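Dukbridge clothes repair scheme claims big savings, but the sums are hard to follow

A repair scheme that promised to keep old clothes out of Dukbridge's bins has been declared a success by the people who run it. Whether it has been one is harder to say.

Belik, the firm hired to run the town's mending counter, told councillors on Tuesday that 551 garments had been "saved from landfill" since the counter opened in the old post office on Clullitz Road. It wants the contract extended and the opening hours made longer, at the town's expense.

The figure is repeated on posters in the library and on the side of the firm's van. What it means is less clear. Asked how many of those garments had been heading for the bin in the first place, Belik's manager, Guido Fiore, said the firm did not ask customers that question.

"People don't bring us clothes they're happy to lose," he said. "If it's on our counter, it was at risk."

That will strike some readers as a generous way of counting. A man who pays to have his trousers taken up before a wedding was not about to throw them away, yet his trousers are in the total. So are new curtains, which Belik confirmed it logs as garments "for simplicity", and school blazers that had name tapes sewn in and nothing else done to them.

Councillor Gemma Testa, who voted for the scheme, said she still backed it but had asked for a breakdown by type of job. She had expected one with the papers for the meeting. It was not there.

"I like the counter, I use the counter," she said. "I'd like to know what we're paying for before we pay for more of it."

The council puts money into the scheme so that customers can be charged less than at a private tailor. A plain hem costs £7 and a replaced button £5, whatever the garment. Neither price has moved since the start, and Belik says both would have to rise without public money.

Traders are not all convinced that the discount is needed. Amedeo Morelli has altered clothes from a shop behind the station for most of his working life and says his hem trade fell away in the first month. He does not believe that the town is mending more than it did.

"They're mending what I used to mend," he said. "It's the same trousers. They've walked up the hill, that's all."

Mr Fiore disputes this. He says that many of his customers had never paid for a repair before, and he points to a survey in which 90 per cent of those asked said they were "more likely" to mend clothes in future. The survey was handed out at the counter to people collecting finished work. It did not go to anyone who had stayed away, or to anyone who had taken one look at the queue and left.

There is also the matter of how long a repair lasts. A coat that comes back with the same split seam a few weeks later is logged again as a second garment saved. Belik says this is rare but could not say how rare, as repeat visits are not marked in its records. It has promised to look at adding a box to the form.

Customers outside the counter were mostly warm about the service, if vague about its wider purpose. Candela Palacios had come to collect a skirt with a new zip. She said the work was neat and the staff were pleasant, and that she would have had it done somewhere else if the counter had been shut.

"I wouldn't have binned it," she said. "It's my good skirt."

Dark clothes are among the more awkward jobs, according to staff, who say that a repair in black thread is slow to do and slower to check. Coats and work trousers take up much of the week. The firm has used this to argue for a second sewing room, though it has not said how long an average job takes, dark or otherwise.

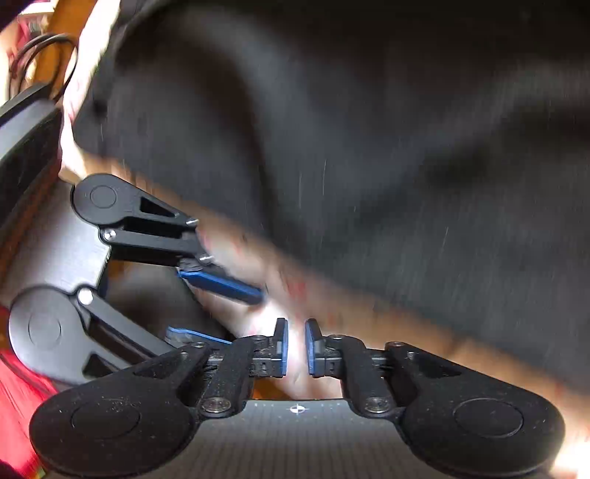 What happens next

Councillors put off a decision on Tuesday and will come back to it in April. Officers have been told to ask Belik for three things before then: a split between repairs and alterations, a note of how many items came back, and the weight of textiles collected from household bins before and after the counter opened.

The last of these may prove the most useful and the hardest to get. The waste contractor, Sârbu, weighs textiles along with other mixed rubbish and says it has never been asked to do anything else. A hand sort would cost extra – how much extra, it would not say.

Reinaldo Caldeira, who chairs the residents' group on Clullitz Road, said he would be sorry to see the counter go and rather sorrier to see it grow on the strength of a poster. His members have asked for the full accounts to be put online. The council says that parts of them are commercially sensitive and that a summary will be published instead.

Belik, for its part, is pressing ahead. New leaflets were on the counter by the morning after the meeting, with the same total printed on the front and a line inviting residents to "help us reach the next milestone". They do not say what the next milestone is.

The counter stays open on its current hours until the decision is made. Repairs already booked in will go ahead at the present prices.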